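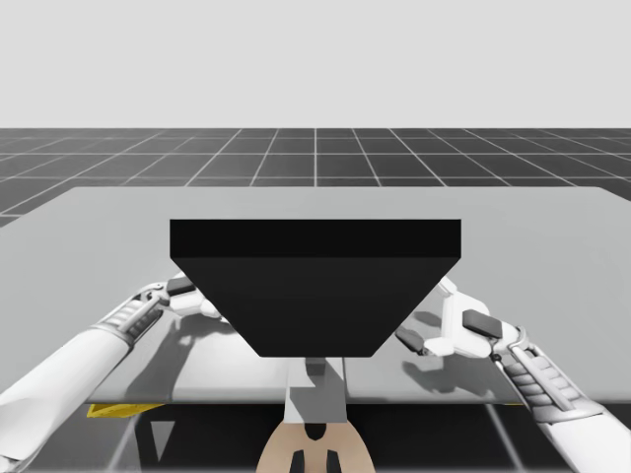 カテゴリー:会社情報|回想録・書簡・一次史料

Gratikは、回想録、自伝、書簡集の校訂版を専門とする出版社です。刊行物の中心は、19世紀の家事使用人、季節労働者、移民が書き残した一人称の記録で、著者の多くは生前に著書を出版していません。編集部はZutmontに置き、組版と校正も同じ建物内で行っています。

主力の叢書「Poltulent」は、本文、注釈、関連文書の三部で構成しています。本文は原稿または初版を底本とし、綴りと句読点は底本のまま翻刻します。判読できない箇所は角括弧で示し、推定による補いには必ず注を付けます。関連文書には、著者宛ての書簡、雇用契約書、教区の記録などを収め、所蔵機関の請求記号を巻末の一覧に掲げます。

翻刻は2名が別々に行い、両者の結果を照合したうえで、相違箇所を原本または高精細複写で確認します。この手順は叢書の第1巻から変えていません。

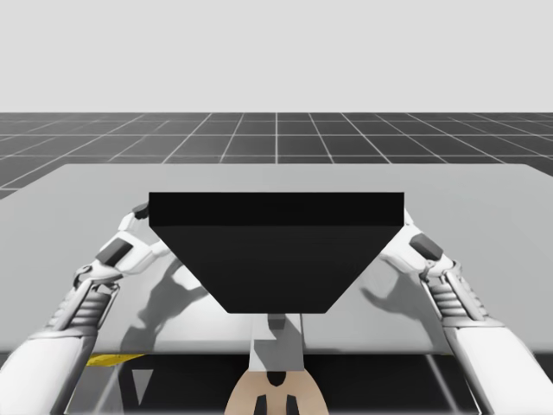
Zutmont、8月

編集体制を次のとおり改めました。編集長はRadymyr Kravchukが引き続き務め、底本の選定と注釈方針を統括します。書簡の年代推定と人名索引は、Myroslav Harasymの担当となります。従来、索引は巻ごとに外部へ委託していましたが、人名の表記が巻によって異なる例があり、社内での一括管理に切り替えました。既刊分の表記の異同は、次回の増刷時に訂正します。それまでは正誤表を郵送しますので、書名と巻数を添えてお申し付けください。

印刷と製本はRäsänenに委託しています。並製本の初版部数は通常800部、図書館向けの糸かがり上製本は100部です。本文用紙には中性紙を使用し、表紙の仕様は叢書全体で統一しています。品切れとなった巻は、注文が50部に達した時点で増刷の可否を検討します。電子版は本文と注釈を相互に参照できる形式で作成しており、関連文書の図版は、所蔵機関の許諾が得られたものに限って収録します。

原稿の持ち込みについて。未刊の手記や書簡をお持ちの方は、まず資料の概要(筆者名、執筆時期、言語、枚数、保存状態)を書面でお送りください。原本の送付は、編集部から依頼した場合を除き、お受けできません。

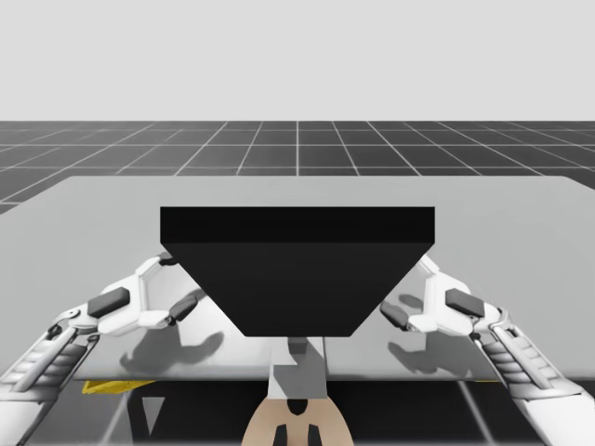
概要を受領した後、編集部で来歴と既刊の有無を調査し、結果を文書で回答します。調査では、筆者の実在を確認できる同時代の記録を少なくとも一点求めています。該当する記録が見つからない場合でも、筆跡や用紙から執筆時期を絞り込めるときは検討の対象とします。刊行が決まった資料については、権利者との契約を結んだのち翻刻に着手します。遺族の存命者に関する記述は、公開範囲を個別に協議し、省略した箇所は本文中に明示します。

翻訳書も刊行しています。翻訳は校訂済みの本文から行い、方言や当て字の処理は訳者による凡例に記載します。抄訳は刊行しません。

教育機関での授業利用、抜粋の転載、朗読については、利用する巻とページ範囲、部数を明記のうえ、権利担当までお問い合わせください。編集部での閲覧は予約制で、受付は午後4時までです。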